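jalside-kerf

Compensa el ancho de corte láser en ficheros SVG.

Uso
jalside-kerf pieza.svg --potencia 60

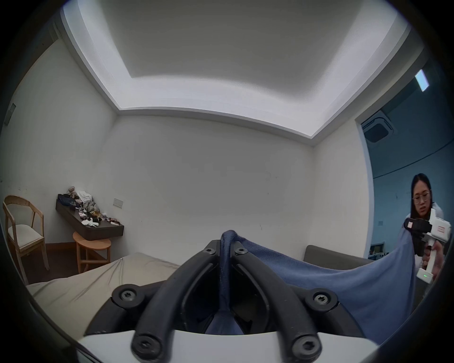

Un usuario avisa de que en trazos abiertos el desfase sale invertido. Pendiente.

La salida conserva las capas.
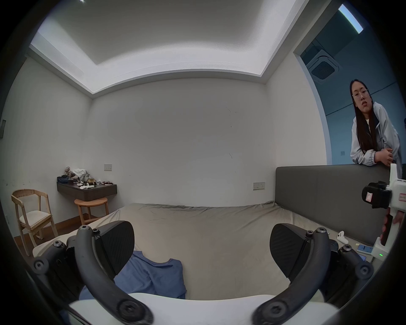

Fig. 2. Cama con sábana arrugada y tela azul.

Límites
Máximo: 100 trazos por capa.

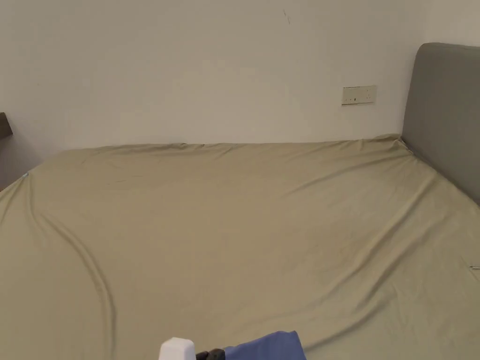 Licencia
MIT. Revisado el 07/05/2026.
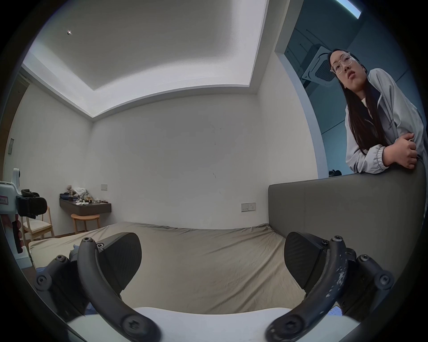

Fig. 4. Pinza abierta ante la cama.

Comentarios (2)
Tusen: ¿Admite arcos?
Sarıgül: Sí, pero los convierte en 8 segmentos. En círculos pequeños se nota.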